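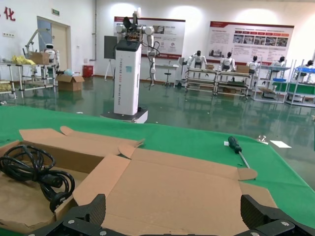

Photo: Wallosa / Jaanus Kļaviņa

Jaanus Kļaviņa has opened so many cardboard boxes in his life that he no longer reaches for a knife. "I go in with my fingers, along the seam, and then I lay the whole thing out flat," he says, smoothing the air in front of him as if one were lying there right now. "Then it stays on the table for a while, because a flat box is the best place mat in the world!"

He started out packing parcels for a lamp seller in Flarkport, 900 of them in his first September, and these days he looks after the unpacking table at Wallosa. I had expected to talk for ten minutes or so, and we were still going when the afternoon coffee came (and went).

The table has a green cover, and he is fond of it. "Small things show up on green. A bit of metal, a slip of paper, a label – you look over and you see it. On my old gray bench in Flarkport I lost a screw every day before lunch."

Cables are another subject he can warm to. He likes a power cable coiled in easy loops, with the plug left hanging where a hand can find it. "My aunt Jõgi wound wool like that, never tight," he tells me. "People pull a cable tight around their elbow and then wonder why it fights them the next time."

And the screwdriver? He laughs. There are 700 tools in the storeroom, he says, and he could manage most days with one, as long as the handle is thick enough for his hand. Green handles are his favorite, though he admits they are a foolish choice for a green table.

The cardboard gets used again, mostly as padding for the parcels that go up to the Brarnari office. He keeps the big pieces whole as long as he can and cuts them down only when the corners go soft. "My wife says I should bring fewer home," he adds. "I have three behind the sofa at the moment."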